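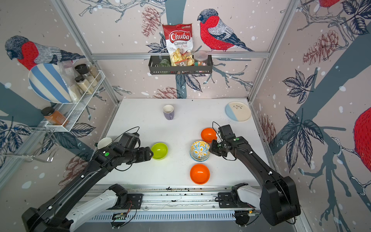 How often do the two arms need to be re-zeroed?
After every 200 operating hours, after any collision stop, and whenever an arm has been taken off its base. Re-zeroing both arms takes one person less than an hour.

5.4 Re-zeroing the arms and checking the cables

This section applies to the Tollimine two-arm tabletop cell with wall storage fitted. Read Section 2 (Safe Stop and Lockout) first. Joint numbers run from the base (J1) to the wrist (J6). "Left" and "right" are given as seen from the front rail.

Tools and parts
Zeroing pin, 3 mm
Torque driver with hex bits
Soft brush and lint-free cloth
Replacement cable ties, reusable type
Service log, form 113

5.4.1 Preparing the cell

1. Finish or cancel the running task. Wait for the status line to read IDLE.
2. Open both grippers from the service menu. Remove anything they release.
3. Clear bowls, mugs, plates and cups from the tabletop. Items in the basket shelf on the back wall may stay. Items on the left wall racks must come off if they stand out past the rack wire.
4. Select PARK. The right arm moves first, then the left.
5. Press the stop button and switch off arm power. Leave the controller on.

CAUTION: The arms have no brakes on J2 and J3. Support the upper arm with one hand before switching off power. An unsupported arm will drop to the tabletop.

5.4.2 Checking the bases and rail

1. Check each base for movement by pushing the shoulder forward and back. There must be no play between the base and the rail.
2. If a base moves, loosen its clamp screws, slide the base back to its scribed line and tighten the screws in a cross pattern. Use the torque value on the clamp label.
3. Brush crumbs and dust out of the rail slots. Do not use compressed air near an exposed circuit board.
4. Check that the wires on any rail-mounted board are seated. Do not pull on them to test them. Press each connector down with a fingertip.

NOTE: A base moved on the rail, even by a small amount, makes the stored table positions invalid. Carry out Section 5.6 (Table Teaching) after re-zeroing.

5.4.3 Checking the wrist cables

Each arm has a cable that loops over the wrist. The loop must be long enough for full wrist travel and short enough to stay clear of the objects on the table.

1. With arm power off, turn J6 by hand to one end of its travel, then to the other. The cable must not go tight at either end.
2. Bend J5 fully down. The loop must not touch the gripper fingers.
3. Look for flat spots, cuts and shiny patches on the jacket. Replace the cable if any bare wire shows.
4. To change the size of the loop, undo the tie on the forearm, feed the cable through and close the tie again. Do not tie the cable to the wrist housing.

CAUTION: A loop that is too large can catch the rim of a stacked bowl when the arm lifts away. Katona cable sets with the long tail must be tied back at the forearm before use.

5.4.4 Setting zero

Do the left arm first. Keep the right arm parked and unpowered.

1. Move J1 by hand until the zeroing holes line up. Insert the pin. It must slide in without force.
2. In the service menu, select ZERO, then J1, then STORE. Wait for the tone.
3. Remove the pin.
4. Repeat for J2 through J6.
5. Restore power to the left arm and select VERIFY. The arm moves slowly to the check position over the center of the table.
6. Read the error shown for each joint. If any joint is out of limits, zero that joint again.
7. Park the left arm, switch off its power and repeat steps 1 to 6 for the right arm.

If the same joint fails VERIFY after 3 attempts, stop. The encoder or its cable is faulty. Go to Section 7.2.

WARNING: Remove the pin before restoring power. Driving a joint against the pin will damage the gearbox.

5.4.5 Returning to service

1. Put the tableware back. Keep a hand's width between any item and the parked grippers.
2. Run the two-arm clearance test at low speed with one person at the stop button.
3. Fill in form 113 with the operating hours, the joint errors and any cable replaced.

Procedure revised October. Checked by E. Pereyra and B. Juhász, Akmont Service.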